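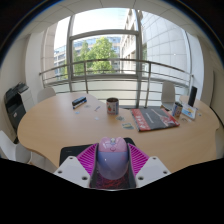 Hand-held gripper at the round-edged table, tin with strawberry label mid-table.

August, Sunday, 14:10. Comparing the Elbridge and Esmont camera settings on the hand-held gripper. Same table, same objects, window side in view for both. Exposure locked for Elbridge, automatic for Esmont. White balance fixed at 5,000 K on both. Stankevičius controller logging throughout.

Concern is the glazing. With a locked exposure the balcony rail and the trees ought to hold still in brightness as the tool swings, but the black speaker may lose its edge against whatever is behind it. Check the speaker outline first when going through the logs.
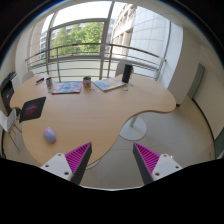 Entry by Sihan Xiong
Read by Jasmina Dervishi

Finger notes. Magenta ribbed pads stay on for both settings. Target list for the grasps: mouse, mug, then the small white discs. The discs lie flat on the wood and I expect the pads to ride over them. Opening limit set to 80 mm in the Drusia config, closing speed left at default.

Mouse shell is glossy and rounded. Approach from the side, fingers level, 5 tries per setting. Mug by the body only; leave the handle out of it for now.

Jasmina wants the black area at the bottom masked before tracking. Agreed. Its upper edge is wavy between the fingers, so a straight crop would take pad tips with it. Use a drawn mask, one per camera setting.

To do: save both masks under the Drusia folder, note firmware version, charge spare battery.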